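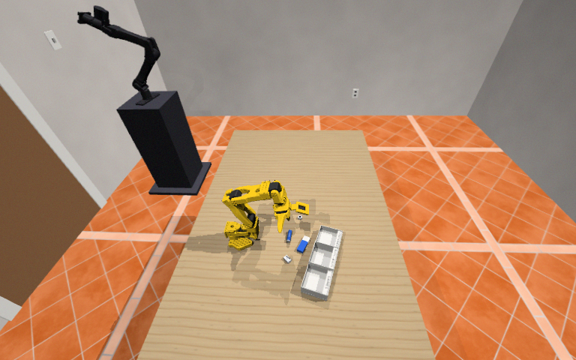 이동통신 부가서비스 업체 Hostora는 휴대전화를 바꿀 때 쓰던 eSIM 회선을 새 단말기로 옮겨 주는 서비스 'Sendier'를 4월부터 제공한다고 밝혔다. 이용자는 두 단말기에 Sendier 앱을 설치하고 본인 인증을 마친 뒤 옮길 회선을 선택하면 된다. 회선 정보를 주고받는 동안에는 두 단말기를 가까이 두어야 하며, 밝은색 나무 탁자처럼 평평하고 금속이 아닌 면에 나란히 놓는 것이 좋다. 이전이 끝나면 기존 단말기의 프로파일은 자동으로 삭제된다.

출시 시점의 지원 단말기는 199종이며, 26개 국가에서 개통한 회선을 옮길 수 있다. 제휴 통신사는 모두 114곳이다. 단말기 모델명과 통신사별 지원 여부는 Hostora 홈페이지의 '지원 목록' 메뉴에서 조회할 수 있다. 같은 모델이라도 판매 국가에 따라 eSIM 기능이 빠진 제품이 있으므로 설정 메뉴에서 EID 번호가 표시되는지 먼저 확인해야 한다.

통신사 잠금이 걸린 단말기는 새 기기로 등록할 수 없다. Sendier는 잠금 해제 기능을 포함하지 않으며, 해제를 원하는 이용자는 단말기를 구입한 통신사에 직접 신청해야 한다. 분실이나 도난으로 신고된 단말기도 이용이 제한된다.

개인 이용자의 회선 이전은 무료다. 법인 고객에게는 여러 회선을 한 번에 옮기는 관리 도구 'Pendine'을 별도로 제공한다. Pendine에서는 관리자가 회선 목록을 파일로 올리고 이전 시각을 지정할 수 있고, 한 번에 처리할 수 있는 회선은 최대 100개다. 실패한 회선은 원래 단말기에 그대로 남으며 관리자 화면에 오류 코드가 표시된다. 법인 요금은 계약 회선 수에 따라 달라진다.
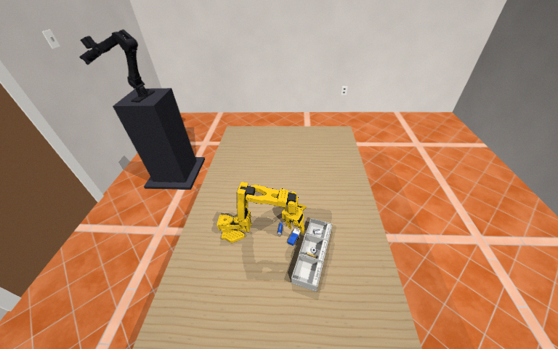 Niskanen은 업무용 휴대전화를 교체할 때마다 직원이 대리점을 찾아가야 했는데 시범 적용 기간에는 사무실에서 이전을 마칠 수 있었다고 전했다. 다만 해외 지사 회선은 통신사 승인에 시간이 더 걸렸다며, 승인 진행 상황을 관리자 화면에서 바로 볼 수 있게 해 달라고 요청했다. Hostora는 이 기능을 다음 업데이트에 넣을 계획이다.

앱은 한국어와 영어로 제공된다. 고객센터 상담 시간은 오전 9시부터 오후 6시까지이고, 그 외 시간에는 앱의 문의 양식으로 접수할 수 있다. 점검이 예정된 경우에는 앱 공지로 미리 안내한다.

본 자료에 언급된 Hostora, Sendier, Pendine은 Hostora의 상표이며, 그 밖의 회사명과 제품명은 각 소유자의 상표 또는 등록상표다. 지원 단말기와 제휴 통신사는 사전 예고 없이 변경될 수 있다.

자료 문의: Hostora 홍보팀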